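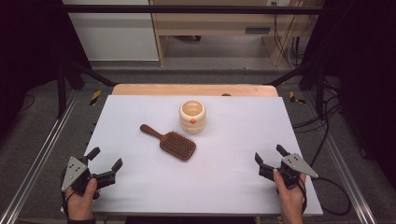

Wanted: 18 Girndale households to test a shower filter

Every second letterbox in Girndale has had the Stonel flyer by now. Fit the filter, it says, and your hair will be softer, shinier and stronger in 11 washes. It costs $226, plus cartridges. I've read the flyer a few times and still can't find what "stronger" was measured against.

The Urkard Consumer Group would like to find out, and we need people who are willing to be bored for two months.

What you'd do

Half the households get a working Stonel filter. The other half get the same housing with the cartridge taken out and a plain insert put in. You won't know which you have, and neither will Kirsty Ruddock, who is scoring the results. Wash your hair as you normally would, with your usual shampoo, and fill in a one-page diary after each wash. Please don't swap products halfway through — that's how the last trial fell over.

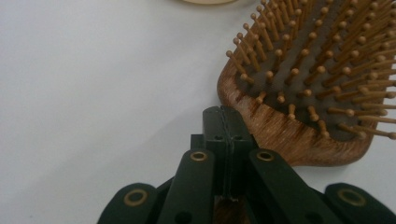 Paddle brush on a white surface.

You'll also brush your hair before each wash, put whatever comes out in a dated envelope and post the lot back to us in February. It's not glamorous. Shedding goes up and down on its own, so a good week proves very little.

Who we're after

Adults on Girndale town water, with hair past the collar and a standard shower arm. Renters are welcome if the landlord agrees in writing. We can't take anyone who already owns a filter, sells them, or has coloured their hair in the past 2 months. If you're certain it works, or certain it's a rort, apply anyway and tell us so on the form. 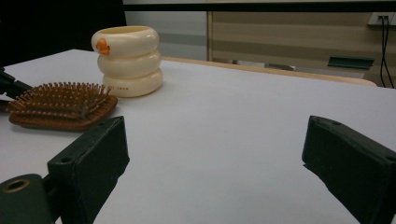 White tabletop, with the wooden edge beyond.

What you get

A $40 grocery voucher and a copy of the full results, including the dull ones. You don't keep the filter. Stonel isn't paying for any of this and won't see the report before you do.

Ask for a form at the Dabbas Street library desk, or leave a message there for Issa Tarawneh. Forms close 4/7/22.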